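**July, afternoon – table clearing with the hand-held gripper, home set**

Continued with the Mosent home set. The question for this week is still the same: does the policy learn better when we record the person picking from a mixed pile, or when we put the objects one by one on a clean table first? In the lab I always did the second. Now we do only the first. Starting position is with the gripper open and the fingers pointing toward the pile.

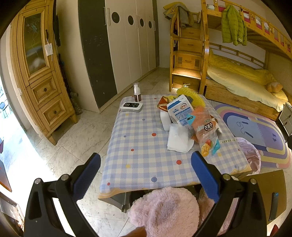
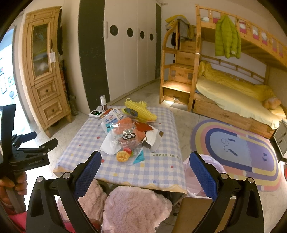 Jasper Geerts does not agree that the mixed pile is the better choice. He wrote under my last entry that with a pile we measure two things together, the choosing and the grasping, and if the result is bad we will not know which one to blame. He would like to have at least one block of recordings where the target is told in advance. I think he is right for the evaluation, but for the training data I want to keep the choosing free. We agreed to split it like this.

State of the data after lunch:

- 616 episodes accepted in the home set
- 2071 episodes in the old lab set (clean table, single objects)
- 7 episodes rejected today, all for lost tracking when the hand turned too fast

The tracking problem is annoying. It comes when I go from the table down toward the floor and rotate the wrist at the same time. When I do first the rotation and then the movement, it does not come. I wrote this on the instruction sheet, but I would prefer that the software can handle it, because people will not move like that naturally. Asked Luuk Van Beek to look at the Ghauri export, maybe the time stamps are not well aligned.

Soft packaging is the hard class. For a bag of dried mango the good grasp is at a corner or at the folded seal, and in my recordings I see that I use both without any system. For a carton I always go across the short side. So the carton demonstrations are consistent and the bag demonstrations are not, and I expect the policy will average between two grasps and close on nothing. Maybe label the bag grasps by hand (corner / seal) and train 2 versions – one with the label, one without.

Checked tablecloth: Nneka Okafor was worried that the pattern disturbs the feature matching. I compared the trajectories with the plain cloth from Osalska and found no clear difference. I leave this point open until we have a second checked cloth with bigger squares.

To do:

- told-target block, same objects, as Jasper asked
- slower wrist rotation, compare the rejection rate
- decide on the bag labels before the next training run
- ask Nneka which cloths she still has

Gripper pads: the left one closes a little later than the right one. I tightened the bolt at 16:20, check again before the next recording.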